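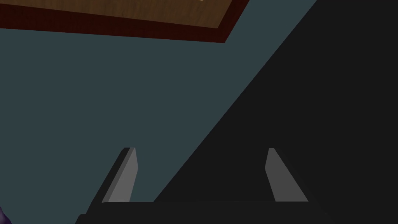
Okay, week four, and we're finally on to edges! I mean edges in the drawing sense, the places where one thing stops and your eye decides another thing has started. Most of you turned in still lifes last Tuesday with a nice firm pencil line around every object (I did the same for years, so no scolding). The trouble is that a pencil line is the same strength all the way around and real edges hardly ever are. Look at the brown board with the dark maroon strip along its lower side, and how it slants down against that flat slate-teal. You'd find that edge with your eyes half shut. The wood grain is so faint next to it that I'd leave it out of a first sketch altogether and put all my effort into the strip.

So, vocabulary. A hard edge is a sharp jump in value, dark right up against light. A soft edge is a slow change, like the shaded side of an egg. A lost edge is one you can't find at all, where a dark sleeve goes into a dark coat and you just have to trust that there's an arm in there. We'll use "found" for any edge you can point to without squinting.

Speaking of squinting, please do it. I know it feels silly in a room full of people! Squinting throws away the small stuff and leaves you with big shapes, and whatever edges survive are the ones to draw first. Do it before you pick up the pencil, then again every few minutes, and step back from the easel while you're at it.

Value versus color comes up every term, so I'll put it in writing. Two colors can be wildly different and still have the same value. A red apple on a green cloth can turn into one gray blob in a black-and-white copy. If your edge depends only on color, it will go weak when you switch to charcoal, and you'll have to decide whether to cheat the value a little or let the edge go. I usually cheat. The painters we looked at in the Histness slides cheated all the time.

For practice in class we'll do the 2-inch thumbnails again, soft pencil only, no erasers. Three values: paper white, one middle gray, one dark. If you catch yourself mixing a fourth, start over (they're tiny, it's fine).

Homework, due next class:

Fill one page with thumbnails of a corner of your kitchen. Mark the hardest edge in each with a small x.

Pick your favorite and draw it full page in charcoal. Keep one hard edge, and soften everything else with a finger or a rag.

Read the section on contour in the course reader, starting on page 29. Skip the bit about pen nibs, we'll get there later.

The Veltness paper pads are back in stock at the school shop. Get the rough side up for charcoal, the smooth side won't hold it. Bring a rag too, I'm running out of old T-shirts.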